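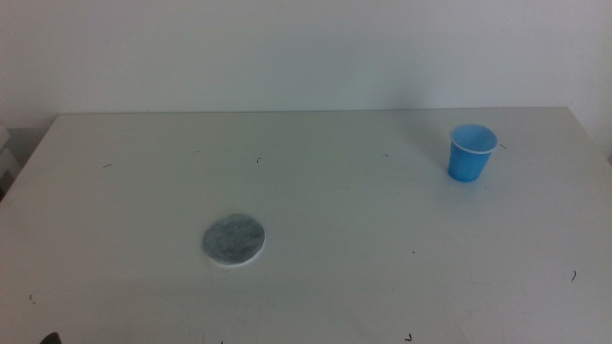

Blue cup, near the back edge of the table

Ticket: Skovell licence key greyed out after sensor check
Opened by: Yvette McKinnon
Date: 5/12/19
Product: Skovell body tracking, Android build

Hi all, hoping someone can spot what I'm doing wrong! I bought a licence for Skovell through Dhillon and I've been trying to get it going on my tablet with the Clindis depth sensor. The sensor shows up fine in the device list, I press "Check sensor", the bar goes to 63 per cent and then it just sits there. No error, no crash (I can still press back and get to the main menu), but the box where the licence key goes is grey and won't let me type.

Things I've tried so far:
- restarted the tablet, more times than I'd like to admit
- took the app off and put it back on
- a different cable, the short one that came with the sensor
- gave the app every permission I could find in settings, including storage

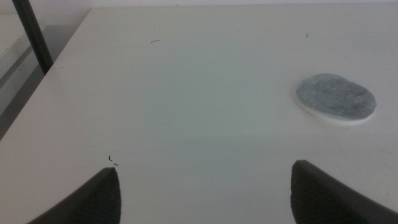
With the short cable the bar got to the same place and stopped again, so I don't think it's the cable. I also had a go on my old phone and there the check doesn't start at all, but that phone is ancient so I wouldn't read much into it.

Update, same evening: found the log file! It's in the Jekside folder, which threw me a bit, as I'd been looking for one called Skovell. The last line before it stops is

depth stream timeout after 2,000 ms, retry 3

and then nothing after that. Is there a way to make the timeout longer? I had a look in the config file and there's a line that says timeout=2,000 with the comma in it, which looks odd to me, but I didn't want to go poking at it without asking.

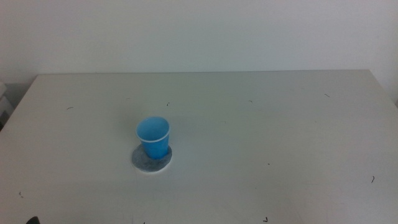

Update again: right, I poked at it. Took the comma out, saved, started the app, and the check ran all the way through. The key box went white and my key was accepted first time, hooray! I think my tablet's region settings put the comma in when the file was first made, though that's only a guess.

Leaving this open for now, please, as I'd like to know whether the next update will write over the file and put me back where I started. Happy to send the full log if that helps.

Yvette
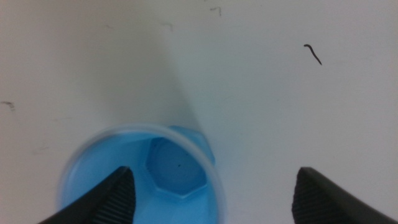
Light-blue cup from above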